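Shared workshop's two-arm rig moves on to crockery

A two-arm table rig built by members of the Randbridge shared workshop has been switched from block stacking to handling plates, bowls and cutlery, the group said in its January build notes.

Both arms are bolted to a common rail of aluminium extrusion along the front of a white table. The enclosure is framed in the same kind of extrusion and its walls are papered in a floral print. Members completed the frame over 22 evenings. The arms share one power supply, and a software stop halts both if either exceeds its set load.

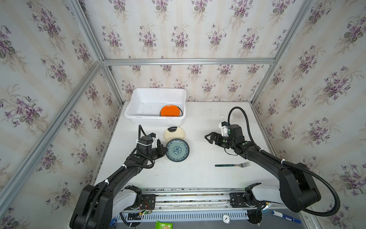

The left gripper at the edge of a patterned plate, with the right gripper open over the table. A second plate stands in the white basin.

The current task is to move each item into the basin without contact between the arms. Plates are gripped by the rim. Cutlery is harder, as a fork lying flat leaves little clearance for the fingers, and the group is testing thinner tips supplied by Abdelaziz, a parts shop in Ternness.

Each layout is run 20 times before the items are moved. Cable routing is still being revised, with zip ties used for now in place of fixed clips.

Drawings for the rail mounts will be passed to the Bresstead workshop, which plans a single-arm version on a shorter rail. The wiring list is at revision 5.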